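Questions we get asked a lot about painting a room yourself. Most come in through the Edura paint library in Calado, where anyone can borrow rollers, poles and leftover tins, and July is when the inbox goes wild. Keep them coming, we love this stuff!

## Picking a color

**Can I use a really dark color in a small room?**

Yes, please do! Dark rooms get a bad name and I have never understood it. A deep brown or a smoky green makes a small room feel settled, and lamps look wonderful against it in the evening. Buy a sample pot, paint two coats on a big sheet of card, and move the card around the room for a few days before you commit.

**Do all the walls have to match?**

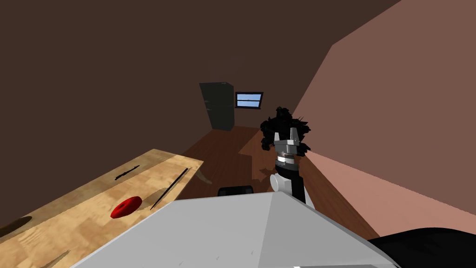 Two colors in one room is my favorite way to paint, and it's easier than people fear. Pick one color to do most of the work and let the other be the fun one. Keep them equally warm or equally cool and they'll usually get along, even if they look odd side by side on the chart. Brown with a salmon pink is a good pair to try: the brown stays calm, and the pink gets lighter and rosier wherever more light falls on it, so you end up with several pinks for the price of one tin. If you can, change color in a corner. A line down the middle of a wall takes a level, a lot of tape and a steady temper (I've done it, I'd do it again, but still).

**Why does my color look different from the chart?**

Light, mostly. Also the sheen, the color of the floor, and whatever is bouncing in from outside. Look at your sample at breakfast and again at 9 p.m. with the lamps on. If you like it both times, you've found it.

## Ceilings

**Does the ceiling have to be white?**

No! Carrying the wall color up and over is one of the best things you can do with a bedroom. You skip the fiddly line at the top of the wall, and the room wraps around you. Use a flat finish up there. Anything shiny will show every roller mark, especially near a window, where light skims across the surface.

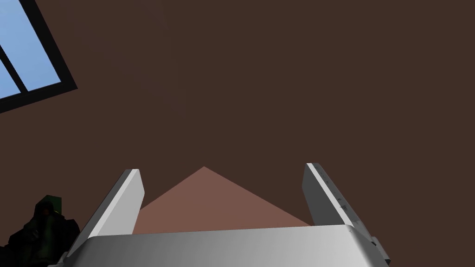 Margarita-free zone for spelling, please: Margarida Veloso wrote in to say that she took her bedroom color over the ceiling and, in her words, "slept like a bear," but that she wished she had done the ceiling first, before the walls, as her arms gave out halfway across and she had to leave a hard edge overnight. Good advice, Margarida. Ceiling first, fresh arms, and keep a wet edge from one side to the other.

**How do I stop paint running down the pole?**

Load the roller less than you want to. Roll it up and down the ridged part of the tray until it stops dripping, and wear a cap anyway.

## Paint and tools

**How much should I buy?**

Multiply the length of each wall by its height, add them up, and check the coverage printed on your tin. Then double it for two coats. One of our borrowers had 245 square feet of wall in a hallway and bought enough for one coat, then found the shop had sold out of her green. Buy it all together and mix the tins in one big bucket.

**What can I borrow?**

We have 36 roller frames and 59 brushes on the shelf, along with trays, drop cloths and 5 extension poles. Roller sleeves you buy new. The poles go fast, so reserve early.

**Do I need primer?**

Over bare plaster, stains or glossy old paint, yes. Over sound matte paint in a similar color you can usually skip it. Going from something pale to something very dark, ask for a tinted primer and you may save yourself a third coat.

**Can I bring back leftover paint?**

Yes, if the tin is at least a third full, the lid seals and the label is readable. Write the room on the lid before you donate it. Somebody once gave us a gorgeous plum marked "Stillus, back stairs" and we've all been plotting what to do with it ever since.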